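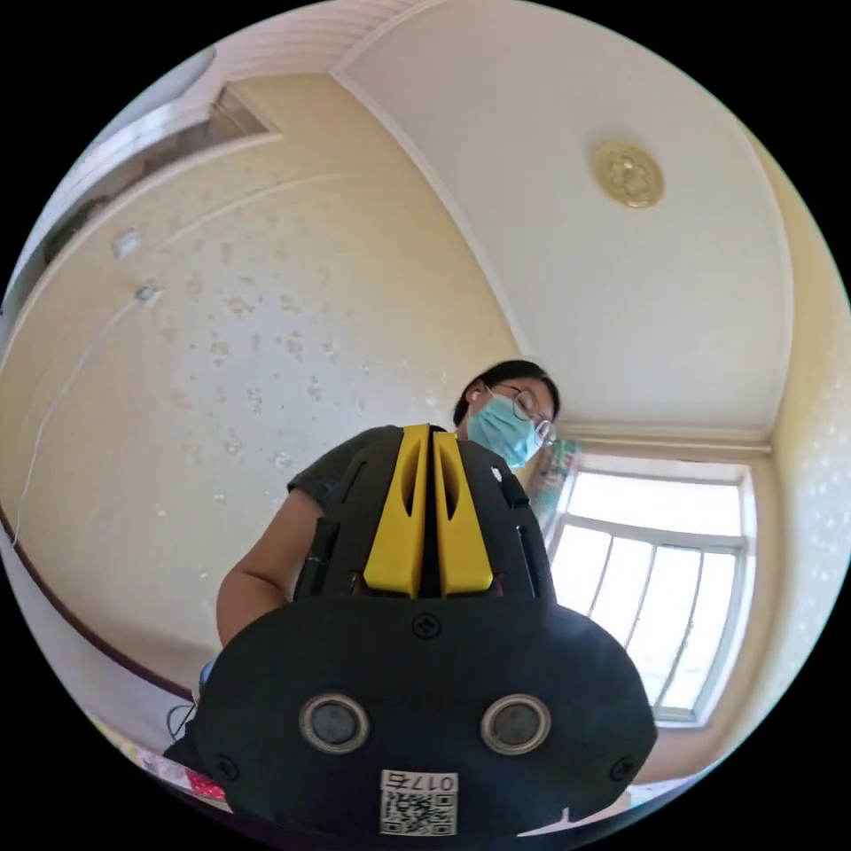 Cloron 작업 기록 데이터셋 안내

2022년 6월 7일 작성

이 저장소는 포장과 물품 정리를 하는 저희 작업장에서, 손에 쥐는 그리퍼로 일하며 남긴 기록을 모은 것입니다. 찾아와 주셔서 반갑고, 조금 길더라도 천천히 읽어 주시면 고맙겠습니다.

구성
전체 기록은 2208건이고, 작업 종류에 따라 9개 폴더로 나누어 두었습니다. 처음 보시는 분은 50건만 담은 sample 폴더부터 열어 보세요. 기록마다 영상, 손가락 벌림 값, 그리고 작업자가 직접 적은 짧은 메모가 들어 있습니다. 메모는 맞춤법도 고치지 않고 그대로 두었는데, 저희는 이 메모를 제일 아낍니다.

일하는 사람들에게 달라진 점
2월에 Flodia 공정을 자동화하기로 하면서 다들 걱정이 많았습니다. 내 자리가 없어지는 건 아닌지, 손에 익은 요령을 기계에 다 내주고 나면 무엇이 남는지, 점심시간마다 그 이야기였지요. 그래서 기록 작업도 정규 근무 시간에 넣고, 기록하는 날에는 물량 목표를 낮추었습니다. 요즘은 같은 병을 종일 집어 옮기는 일이 줄고, 대신 기계가 놓친 물건을 살피고 순서를 다시 짜는 일이 늘었습니다. 손목이 편해졌다는 분도 있고, 화면을 오래 봐서 눈이 더 피곤하다는 분도 있습니다. 이 문제는 아직 풀지 못했습니다.

사용할 때 부탁드릴 점
작업자의 얼굴이나 몸이 나온 장면으로 개인을 알아내거나 작업 속도를 평가하지 말아 주세요. 본인이 빼 달라고 하면 다음 판에서 해당 기록을 지웁니다.

알려진 문제
창가에서 찍은 기록은 밝은 쪽이 하얗게 날아가기도 합니다. Galler 폴더에는 메모가 빠진 기록이 섞여 있어 Sadeghi 작업반에서 채워 넣는 중입니다. 잘못된 곳을 발견하시면 이슈란에 편하게 남겨 주세요. 한 줄이어도 괜찮습니다.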